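Surfaces and Finishes, Unit 3: Faking Stone
Instructor: Nives Sala

People have been painting things to look like marble for a very long time, mostly because marble is heavy and the client is broke. Church columns, hotel lobbies, your aunt's bathroom. Knock on it. If it sounds like a door, it is a door.

Terms to know: ground (the base coat), vein, drift (the general direction the veins run), glaze.

Veins have a drift. Beginners forget this and produce something closer to a road map. Pick a diagonal, stay near it, and let a few veins wander off and fade. Two browns are plenty. Black is for people who have given up.

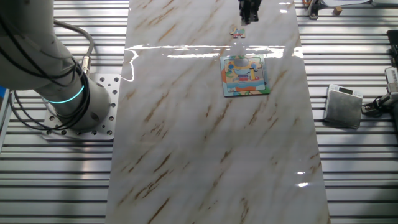
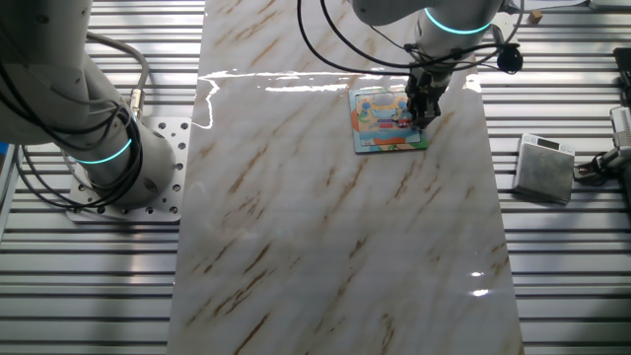

White ground, diagonal veining, high gloss. Note the glare across the upper part in both views.

Gloss sells the stone and also shows every flaw in it. A shiny panel picks up whatever light is overhead, so check your work from the side before you varnish. After varnish, you may check it from wherever you like, and regret it there.

Reading: the Cluler packet, page 69 to the end. Skip the Vik essay unless you enjoy footnotes.

For next time: 2 sample boards, one matte, one gloss, same drift on both. Names on the back, please. The April group signed theirs on the front, in the veins, and thought I wouldn't see.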